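PRESS RELEASE
For immediate use

Clean clothes by November: Farooqui Trust to open a laundry for displaced families at Cadau

Skokden charity asks for help to get hot water, dryers and washing lines to people living on the old showground

Hello from Skokden. I run the Farooqui Trust, which means I also answer the phone, write these releases and drive the van when it will start, so please forgive me if this one goes on a bit. I have good news for once and I want to get all of it in.

In November we're opening a laundry at Cadau. It will have washing machines, dryers, a folding table long enough for three people to work at, and a roof. It'll be free to every family on the site, and it'll be run by women and men who live there and who will be paid for doing it.

If you've followed our work at all you'll know that Cadau is the old showground at the bottom of the Dristard valley, and that 292 families have been living on it since the fighting moved up the river and the villages emptied. Most of them came with what they could carry. Some have been moved twice already, once from home and once from the school buildings they were first put in. They were told it would be a matter of weeks. They've now had a whole summer there, and the nights are getting cold.

People here in Skokden ask me what they need, and I think they expect me to say food or tents. They do need food, and there are bigger organisations than ours bringing it, and doing a decent job. What we kept hearing on our visits, though, in nearly every tent where somebody gave us tea, was washing. How do I wash the baby's things? How do I dry a blanket in the rain? My daughter won't go to lessons because her only jumper smells. One grandmother took hold of my sleeve, rubbed the cloth between her fingers and asked me what powder I used. I've thought about that a good deal since.

Why a laundry, and why now

At the moment there are two standpipes at the lower end of the showground, and everything gets washed there in tubs, by hand, in cold water. It's mostly women and older girls who do it. They queue, they carry the water back, they scrub, they carry the dirty water away again because there's no drain near the tents, and then they hang everything on the perimeter fence and hope. On a dry, windy day in July that more or less worked. In autumn the fence is no use at all. Blankets stay damp for days, and people sleep under them anyway.

The clinic on the site has been telling us the same story from its own side. The nurses see a lot of skin complaints, a lot of scabies, a lot of small children with coughs that don't clear up. You can hand out cream for scabies until you run out of cream, but if the bedding hasn't been through a hot wash the whole family has it again in no time. The nurses asked us for a laundry before they asked us for anything else, and that settled it as far as I was concerned!

There's another part of it that's harder to put in a grant form. Losing your home takes away nearly every ordinary thing you had a say in. When you eat, where you sleep and who sleeps next to you have all been decided by somebody with a clipboard (and yes, some days that somebody has been me). Having a clean shirt on is a small thing, but it is yours, and people stand differently in one. I'm not going to pretend a laundry makes up for a house. I'd still like every person at Cadau to have dry socks.

What we're putting in

We've been given the use of the former cattle shed on the east side of the showground. It has a sound roof, a concrete floor that already slopes to a drain, and mains power that has been checked and passed. We'll be fitting 11 washing machines and a bank of dryers along the back wall, with benches down the middle and a covered drying yard outside for anyone who'd sooner have their things on a line. Plenty of people told us they would, and I'm the same.

There will be a separate machine at the far end, behind a door, for clinic bedding and anything that needs the very hot cycle. There will also be a small room with a curtain and a sink for people who want to wash their underthings by hand and in private. That came straight out of the meetings we held with the women on the site, and I'm a bit ashamed to say it wasn't on our first plan.

We expect to get through 80 loads a day once we're properly going. Each family will have a regular slot, with spare ones held back for new babies, sickness and the sort of accidents that happen when you've got small children in a tent. The doors will open at seven in the morning. Friday will be kept quiet, with only the clinic's bedding going through, so that the machines can be cleaned and the staff can have a proper day off.

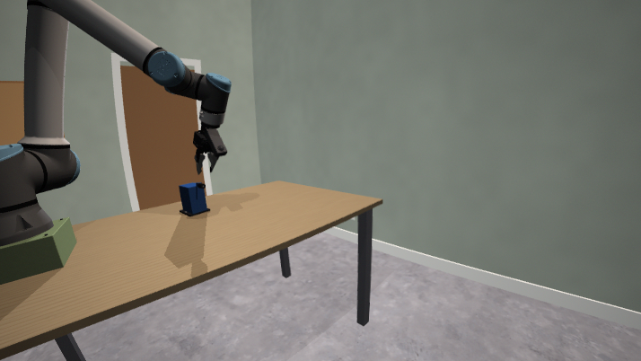 Who will run it

The people who live there. We've said this from the beginning and we're sticking to it. We'll be taking on laundry staff, a pair of attendants for the night and someone to keep the bookings straight, and every one of those jobs is going to a Cadau resident at the local wage. There's no shortage of skill on that showground. We've met a hotel housekeeper, two tailors, a man who mended pumps for his whole working life and several people who ran shops. They've been sitting on upturned crates for months with nothing to do, and they are thoroughly fed up with it.

The tailors have already asked for a corner of the shed for mending, and they'll have one. If you've got a sewing machine in the loft that still works (please do check that it works), I'd love to hear from you.

The bookings will be done on a paper chart by the door, with a picture on each family's card for those who don't read, or who don't read the language the chart is in. We did look at doing it by text message. Half the phones at Cadau are shared between several tents and charging them is a daily headache, so paper it is.

Water, waste and the neighbours

I know some of you will be asked about this by your readers, so I'll deal with it plainly. The laundry will have its own supply, piped from the main on the Dristard road, and it won't take a drop from the two standpipes. Dirty water will go through a settling tank and a filter before it reaches the drain. The families downstream fish in that river, and they've been more than patient about having a tented village arrive next door.

We went to see them in the spring and again last month. They were worried about soap in the river, and about lorries, and one or two of them were worried about other things that they didn't quite say out loud. We've agreed to bring deliveries in by the top gate and to stop them at dusk. We've also said that people in the village can use the drying yard in a wet week if they want to, and a few have said they will. I'd be very happy to see the two sets of washing on the same line.

What it costs and what we're short of

Most of the building work is paid for, thanks to our regular supporters and to a really astonishing run of coffee mornings in Skokden over the summer. The machines are ordered. What we don't have yet is the running money: power, powder, spare parts and wages through to the end of the winter. I won't start something at Cadau and then shut it in January. Those families have had enough things started and stopped on them.

So we're asking. A gift of £40 will keep one family in hot washes for the winter, powder included. If you can manage that, thank you. If you can manage a fiver, thank you just as warmly, and please don't write a note apologising for it, as several lovely people did last time. Monthly giving is the most useful to us of all as we can plan around it.

We can also take the following, brought to our store in Skokden on any weekday before four o'clock:

Washing powder, unopened and unscented if possible. A lot of the babies have sore skin.

Laundry bags with a drawstring, in any strong cloth. Schools and sewing groups have been making these for us and they're brilliant.

Clothes pegs, by the hundred.

Bath towels, clean and with some life left in them.

We can't take used clothes at the moment. I know that's annoying when you've just had a clear-out, but the store is full to the door and there's a good charity shop on the high street that will be glad of them.

If you'd like to visit or write about this

Please do. We're glad to talk to local papers, radio, parish newsletters and anybody else with readers or listeners. I'm happy to come on air, and I've been told I need to be stopped with a hand signal, so have one ready. We can arrange for you to speak to residents who have said they want to be interviewed, with an interpreter. We don't pass on surnames or the names of home villages, and we ask you not to print them if you come across them. Many people at Cadau still have family on the other side of the line.

Please don't turn up at the showground without ringing us first. The gate staff will send you away, quite rightly, and then I'll have to apologise to everybody.

Notes for editors

The Farooqui Trust is a small charity based in Skokden. It works with families forced out of their homes in and around the Dristard valley, mainly on water, washing and warmth.

The Cadau laundry will serve all families registered on the site, free of charge, and will be staffed by residents.

Offers of powder, pegs, bags, towels and working sewing machines should go to the Skokden store. For interviews and visits, ring the Trust's office and ask for the director. You'll get me, or you'll get the answering machine, and I ring everyone back the same evening.

ENDS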